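4. Findings

4.1 The workplace before and after the introduction

Murura is a company that offers home help to private households in and near Ginbridge. The usual visit covers bedrooms, laundry, kitchen surfaces and floors. In the period of our study the company had 134 home workers under contract, most of them women, and most of them with several years in the job. In September the company began to introduce a folding and tidying robot, supplied by Redgate, in part of the homes it serves. The robot is brought to the home in a van and taken away at the end of the visit. It does not work alone. A home worker is always present, and the contract with the client says so.

To prepare the robot for ordinary homes, the company asked part of its staff to carry out their normal tasks with a hand-held gripper. The worker holds the tool, closes its two fingers on a garment, and moves it as she would move it with her own hand, as far as this is possible. The recordings are later used to train the robot. We call this activity "demonstration work" in this paper. The workers themselves mostly called it "doing the pincers", and we keep their word where we quote them.

We interviewed 15 home workers, and we accompanied the same persons during their visits. During the study period they handed in 1143 demonstrations, of which 389 were returned by the supplier as not usable. The workers were paid by the hour for this activity and not by the recording, so a returned demonstration had no direct effect on the pay. It had other effects, which we describe in Section 4.3.

4.2 What counts as the task

The first finding is that the task changed its borders when it was moved from the hand to the tool. In the work plan of Murura, the item is written as "clothes on bed: fold, stack, put away". For the workers this was never one task. Before they touch a garment they decide if it is clean, if it belongs to the person who sleeps in this room, and if the client wants it folded or hung. They also decide where the stack can stand while the rest is being done. None of these decisions is written in the plan, and in the interviews many participants needed some time before they could say them in words.

A bed is the most common surface for folding in the homes we visited. It is wide and has a good height for the back. But it is soft, and it is often covered with something that has its own pattern and its own folds. Workers reported that they find the edge of a garment by feeling, even when they look at it. With the gripper this feeling is gone. One participant explained it in this way: "My fingers know there are two layers. The pincers take one layer or three, and I see it only when I lift."

Figure 3 gives an impression of the conditions. A folded stack with jeans on top lies on the same bed as a jacket which is still spread out, and both are on a bedspread with a large flower print. Jackets of soft material were named by almost all participants as the garment they least like to do with the tool. The hood or the collar pulls the rest of the garment to one side, and the sleeves have to be brought in one after the other. By hand, the worker holds the body of the jacket down with one forearm while she brings in the sleeve. The gripper has no forearm. Several participants used their free hand in its place, and these recordings were among the returned ones. 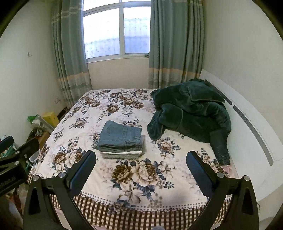 Figure 3. Clothing on a bed during demonstration work, seen from the hand-held gripper. Folded stack on the left, jacket not yet folded on the right.

The floor beside the bed is a second point. In many bedrooms things are stored between the bed and the wall, and in Figure 3 there are a box, a bag and a small cabinet, among other things. A home worker does not treat such objects as disorder. She has learned, often from one bad experience, that things on the floor of a client may have their place there. Lụa Đồng, who trains new staff at Murura and was interviewed in both rounds, told us that this was the hardest lesson to give to young colleagues, and that she did not see how it could be given with a gripper: "I can show how to pick up. I cannot show how I did not pick up. In the recording it looks as if I did nothing."

We consider this remark important for the design of such projects. Demonstration work records actions. A large part of skilled home work consists of leaving things alone, and of knowing which things. When the supplier asked for more recordings of "complete tidying", some workers understood that they should also move the objects on the floor, and they refused. The question was settled after two weeks by a short note from the company, which limited the recordings to clothes on the bed.

4.3 Slowness and the feeling of being corrected

The second finding concerns pace. All participants were slower with the gripper than by hand, and this was expected by everybody. Less expected was how the slowness was felt. Experienced workers described it as going back to the time when they were new. One of them, who had worked in hotels before, said that she could make up a whole room in the time the tool needed for three shirts, and that she was ashamed when the client passed by the door. Workers with less experience did not report this. For them the tool was a change from the usual day, and two of them asked for more hours of it.

The returned demonstrations made the feeling stronger. The supplier sent them back with a code and without a sentence. A code could mean that a hand was visible, that the garment left the view, or that the fold was "not final". The last code caused the most discussion. A pair of jeans folded with the back pocket to the outside was accepted from one worker, and from another worker it was returned. Participants began to compare their codes in a chat group, and in this way they made a list of rules which the supplier had not written. Lâm Trình, shift coordinator at Murura, later printed this list and put it in the vans. It became the real instruction for the job, although it had no official status.

We observed also that the workers began to choose garments. Towels and trousers were done first, and the jacket stayed until the end of the visit or was folded by hand when the recording was stopped. As a result, the easy garments may have become more frequent in the recordings than they are in the homes. The company noticed this only when the robot performed well in its first visits with towels and poorly with outdoor clothing. In our view it would be wrong to blame the workers here. They acted reasonably under a system that returned the difficult cases without explanation.

4.4 Work that remains when the robot is present

After the introduction, we accompanied visits in which the robot folded and the worker did the other tasks. The folding itself took less of her time, but new work appeared around it. The worker prepared the bed before the robot began. She took away the cushions, pulled the bedspread flat, opened the curtains for more light, and separated the garments, so that they did not lie on each other. After the robot had finished, she checked the stack, and in most visits she folded at least one piece again.

Participants did not agree if this is less work or only different work. Some valued that they had to bend less. Others said that they now walk between two rooms the whole time, because the robot stops and waits for them. In the visit plan the preparation has no line and no minutes. Quách (in the company's own internal report on the trial) treats it as part of "start-up" and expects that it will become shorter with practice. Our notes do not support this expectation. The preparation became more careful with time, because the workers learned which conditions make the robot fail and wanted to avoid the second round.

4.5 Who owns a way of folding

A third finding came late in the study and was not part of our interview guide. When the robot was shown to the staff on 04/12/2024, some of the workers who had made demonstrations said that they recognized their own way of folding in it. The sleeve was brought in from below, and the garment was turned once before the last fold. One participant laughed and was clearly pleased. Another asked if she would be paid when the robot is used in a home where she does not work. The manager who was present could not answer, and the question was written down for a later meeting.

We asked about this in the second round of interviews. The opinions were divided, and they did not follow age or years in the job. For some participants, folding is common knowledge, learned from a mother or an older colleague, and so it cannot belong to one person. For others the knowledge may be common, but the hours with the gripper were theirs, including the hours for the demonstrations that were returned. At the end of our study the company had not changed the contract on this point. The participants who still do demonstration work do it under the hourly rate which was agreed at the beginning.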